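Revision Four

The procedure for small household goods ran to 21 pages, and Valentin Baudry had written most of them. It governed how a person should perform a task so that a machine could later be taught from the record of it. The title page gave the name of the program, Trollia, and the name of the client, Lecomte, and a revision number, which was three. By October it was clear there would have to be a four.

The problem was in section 6, Packing and Unpacking. Section 6 stated that an object shall be removed from its carton in one continuous motion and placed on the work surface with its heaviest end toward the operator. It stated that the operator shall not pause. Baudry had put in the second rule after the first season, when the arms at the Jinham plant learned to hesitate. They would close on a carton, stop for most of a second and go on. An engineer spent a month looking for the fault in the controller. The fault was in the operators, who had stopped to think, and the arms had copied the stop along with everything else.

So the rule said no pausing, and the operators complied, and the breakage figures at Jinham went up.

Baudry took the figures home and read them at the kitchen counter. Canned goods were unaffected. Soap was unaffected. Losses were confined to glass, and within glass to items packed in light cartons with a close fit. The arm pulled at constant speed, the carton gripped the item slightly at the lip, and the arm, having no instruction to wait, pulled harder. The force log showed it plainly. There was a small peak at the lip every time, and in the bad cases a second peak, and then nothing, because there was no longer anything to hold.

He drafted a correction. Clause 6.4 would set a force limit at the lip. Clause 6.5 would require the carton to be held at mid-height with the flat of the fingers. Clause 6.6 would define the lip. He was not satisfied with 6.6. He wrote it four times, and each version excluded some ordinary carton that he could see from where he was sitting.

At 7 in the evening he called Bayu Osman, who supervised the home operators on the Lornon contract and had never, as far as Baudry knew, read past section 2.

"How do your people take a bulb out of a box?" Baudry asked.

"They take it out," Osman said.

"In one motion?"

"In one motion for you. When the session ends they do it the usual way."

Baudry asked what the usual way was. Osman could not say. He thought about it for long enough that Baudry checked the line. Then he said he would have to watch someone, and that he had been watching people do it for two years.

The Lornon sessions were held in the operators' own rooms, on whatever surface they had. Section 3 permitted this, subject to a clear working area and a stable support. Baudry had wanted benches of a standard height. The budget allowed for benches or for operators, and he had been overruled, and 3.2 had been rewritten to say that variation in the surroundings was a desired property of the record. He had typed the sentence himself. It was the only one in the document he did not believe when he wrote it, and it had held up better than the others.

He opened the Lornon archive. The carton tasks came to 200 sessions, and he set the filter to bulbs and went through them in order, with the draft of section 6 in a second window. He made a column for continuous motion and a column for pause. After an hour he added a third column, because there was something that was neither. At the lip the hand did not stop. It slowed and turned a little, and the other hand, the one on the carton, eased or pressed in answer. The two hands were settling something between them. The procedure had a subsection for the left hand and a subsection for the right hand and none for this.

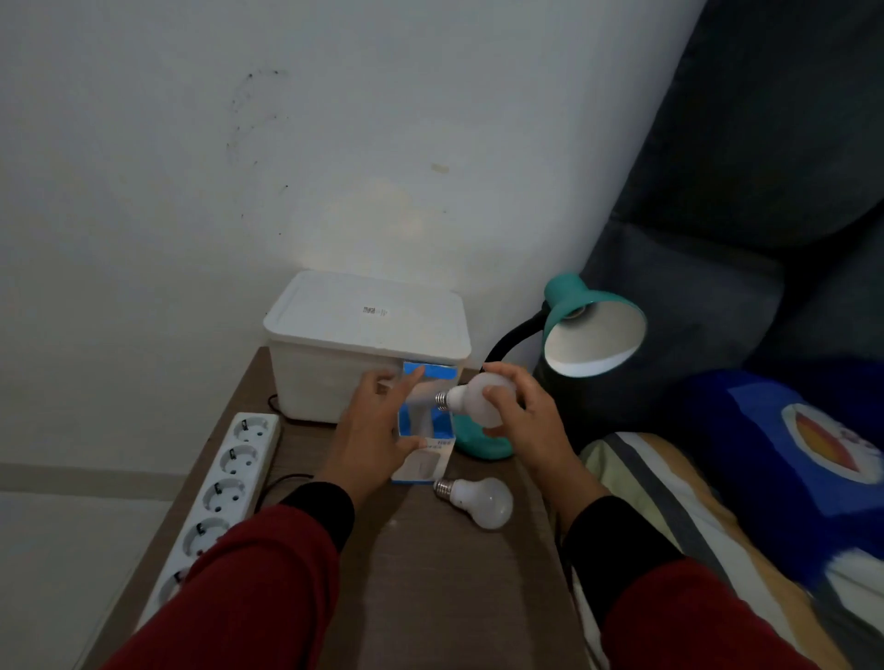
Osman called back a little before midnight. Several of the operators had been awake, and he had put the question to the group. Most replied that they took it out. One, Anjali, had written at more length. She said the box tells you when, that you pull until it answers and then you let it have a bit back, and that if they wanted a machine to do this they should stop writing down where the hands go and write down what the hands are waiting for. She also asked whether the session rate would change under the new revision.

"Will it?" Osman said.

"No," Baudry said. "Did she say how much she lets it have back?"

"She said a bit."

Baudry wrote down "a bit" and looked at it. The force sensors on the Jinham arms had a usable resolution, and a bit was somewhere inside it. He went back to the logs and pulled the peaks at the lip for the items that had survived. There was a small dip after the peak in around 80 of them. He had taken it for noise in the earlier analysis and smoothed it out, in accordance with Annex B, which he had also written.

He deleted 6.6. He kept the force limit and moved it to the annex. In place of the rule against pausing he wrote that the operator shall reduce the pulling force on meeting resistance, and shall resume when the resistance has fallen, and that the duration of this phase shall not be specified. A reviewer would object to the last part. A standard was supposed to specify things. He added a note, informative only, stating that the hand on the carton was to be recorded with the same care as the hand on the object.

Then he struck out his two subsections, one for each hand, and typed a single heading, Hands. Under it he pasted the first of the old clauses and began changing the verbs to the plural.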